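Home | Syllabus | Notes | Labs | Problem Sets | Archive

Notes 6: Comparing grippers in simulation, and how far to believe the result

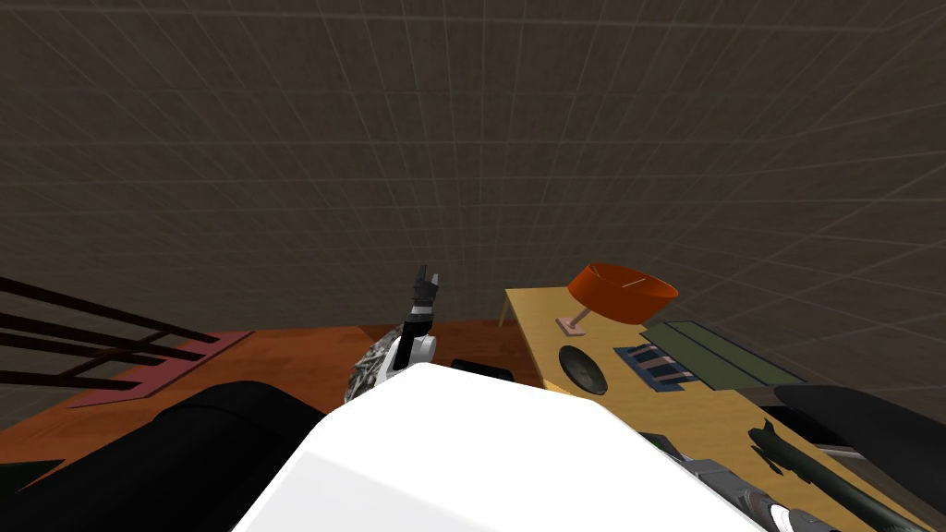 Figure 1. Simulator view over the robot's body, two-finger gripper raised, yellow work table to the right.

Posted 8 October 2019. Read before lab. The lab sheet is separate.

6.1 What a comparison is supposed to tell you

Last time we went through the arm and the controller. This week is the part at the end of the arm, and the question most of you will get asked at your first job: which gripper should we buy? You will be handed a table of success rates and expected to pick the biggest number. I would like you to be harder to please than that.

A success rate belongs to a whole setup. It depends on the gripper, the arm carrying it, the camera, the controller gains, the objects, where the objects were put, and who decided what "success" means. Change any of these and the number moves. When a vendor sheet says 91 percent and gives you only the name of the gripper, you have learned the name of the gripper.

The course setup is the Rititura simulator with the Kofler arm model. We compare two end effectors, the Utmont two-finger and the Nirkero three-finger. Figure 1 is from the Utmont side. Same arm in both cases, same table, same controller. That is the easy part of being fair and people still get it wrong.

6.2 The objects

Look at the table in the figure. A lamp with a wide orange shade and a thin stem, a round black disc, a dark blue pad with stripes, a flat green board, a small black figurine. For a two-finger gripper this is a mixed bag. The lamp stem is close to ideal: thin, upright, reachable from more than one side. The board and the pad are close to the worst case, flat things on a flat surface with very little for a finger to get hold of.

So before running anything I can make the Utmont look good or bad by choosing what goes on the list. Stems and handles, it does well. Boards and pads, it does poorly. Neither list involves cheating in the usual sense. Every trial would be real (well, real in the simulator) and the write-up would be true line by line.

What to do about it:

Fix the object list before the first trial, in writing, and don't edit it afterward. Report results per object as well as pooled. If an object gets dropped because "it wasn't working," say so, and give the number of trials it had before it was dropped. I have read a lot of reports where that sentence was missing and I no longer assume it was an oversight.

6.3 The viewpoint

Figure 1 looks out over the white top of the robot, and that top hides a good part of the lower middle of the view. Dark gray parts near the front edge of the table are partly hidden under it. Students like this view because it feels natural. I don't trust it for judging grasps. A finger can pass behind an object, or into it, and from up here you would not know.

If you score by eye, use at least one second view from the side, low, near table height. Better, score from the logged object pose and use your eyes to check the log. Do both for the first few runs. When they disagree, stop and find out why before you collect any more.

The plain gray wall deserves a word too. It is a very kind background for anything that uses the camera. A detector that finds the orange shade against gray every time has told you that orange is different from gray. Lab rooms have posters and windows.

6.4 Contact, or the part where the simulator makes things up

Grasping is contact, and contact is where simulators are weakest. Finger pads in Rititura are rigid with a friction coefficient you type in. Actual pads squash, get dusty, and wear. The default friction is generous. Turn it down and rerun before you claim anything. If the ranking of the two grippers flips when you change a number you had no good reason to choose, you don't have a ranking.

Things to watch for in the logs:

- object jitters while held, then settles (the solver is fighting itself)
- fingers pass into thin objects such as the board
- object slides away at the moment of contact with no visible push
- lift succeeds, object rotates freely in the fingers, script still says success

That last one is the reason I ask for a hold time. Lift only, with no hold, is a definition that flatters every gripper ever made.

6.5 Numbers from January, for practice

The January section ran 436 trials over both grippers and handed in a confident report. The pooled rates favored the Nirkero. I went back through the logs and found 21 trials marked as successes in which the object had sunk partway into a finger. All of them were on the three-finger model, whose collision mesh had a gap in it. Recount those as failures and the lead mostly goes away.

I don't blame the section. The script said success. I do blame the sentence in their summary that read "clearly superior."

For your own runs the minimum is 200 trials per gripper, spread evenly over the objects. This is less than it sounds. Split by object, each cell gets small in a hurry, and the interval on each rate is wide. Draw the intervals. If they overlap a lot, write "we could not tell them apart," and you will get full credit for it.

6.6 What sim results are good for

I have been gloomy, so, some credit. Simulation is good for catching reach problems - can the arm get a wide hand in next to the lamp without hitting the shade? It is good for finding bugs in your approach code at no cost in broken fingers. It is good for ruling things out. If a gripper can't do a task with generous friction and perfect poses, I would not spend money on it.

Moving from "works in Rititura" to "works" is a separate claim with its own evidence, and most of the papers on the reading list don't have that evidence. Mark the places where they write as though they did.

6.7 To bring to lab

Your object list, fixed. One sentence defining success, with a hold time in it. The friction values you plan to try, at least two. A guess, written down beforehand, about which gripper wins on which object. You don't hand in the guess. Keep it and look at it again after.

Comments (4)

gripfail: Is the 200 per gripper, or per gripper per friction value? Those are very different weekends.

course staff: Per gripper at the main friction value. Fifty is fine for the others, just label the plots.

mk_ee: The mesh gap is still in the Nirkero model if you pull from the old archive link. Use the one on the Labs page.

sectionB: I was in the January group. We did look at the videos, but only from the over-the-body view, so yeah. Section 6.3 is fair.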